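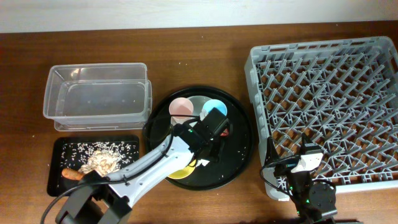

Mellness, 19th July. Murkance, the skirmish wargame for 28mm figures, goes into its second edition with a rulebook of 100 pages, down from 723 if you count every supplement, errata sheet and campaign booklet issued for the first. Drilen Games, which publishes it, has read enough announcements from other companies promising a big battle in an evening to know how those usually end: at midnight, on turn four, with somebody looking up the morale table. So the claims in this release are kept small. The new edition does not need a resin river or a laser-cut village. A bare brown wooden tabletop will do for open ground, a clear plastic box with rounded corners will hold the casualties, and a flat black tray with white rice grains scattered over it is as good a snowfield as most players will ever want. The terrain rules were written with that kind of table in mind.

The main change is to activation. In the first edition each player drew cards for every unit, every turn, and large games slowed to a crawl. Players now roll 3 dice at the start of the turn and spend them on whichever units they like. Anything not spent is lost. Designer Aurora Barreto had doubts about the idea when it was first put to her.

"Dice pools are in fashion, and most of them are a way of hiding a dull decision behind a handful of plastic," Barreto said. "I kept this one because the games got shorter. I can't say they got more realistic. I don't trust anyone who says that about a game with six men on a side pretending to be a company."

Morale has been cut to a single test per unit per turn. Cavalry can no longer charge through woods, a loophole that tournament players had been using since the first edition came out. The points system stays, under protest. Drilen does not believe points make a fair fight, and the book says so on the page where the points are printed.

Playtesting ran through May at the Dalen club, where Afaf Farah organized the sessions and kept the notes. Her report is printed in the back of the book with the complaints left in.

"We played the bridge scenario until we were sick of it, and the defender still wins too often," Farah said. "They changed it twice. It's better. I would still pick the defender."

The book has 2 short campaigns, one on a frozen border and one along a canal. There is no solo mode. Drilen looked at adding one and decided that a flow chart was a poor opponent. There is no app either, and no plan for one.

Owners of the first edition can keep using their figures and bases. Old unit cards will not work with the new activation rules, and replacement cards are sold separately, a decision that Drilen expects to hear about.

Murkance second edition is available from Drilen Games and from hobby stores that carry the first. The quick reference sheet can be downloaded free, and players who are unsure about buying are advised to try a game with the sheet first.

Review copies are available on request from the Drilen Games press desk in Mellness.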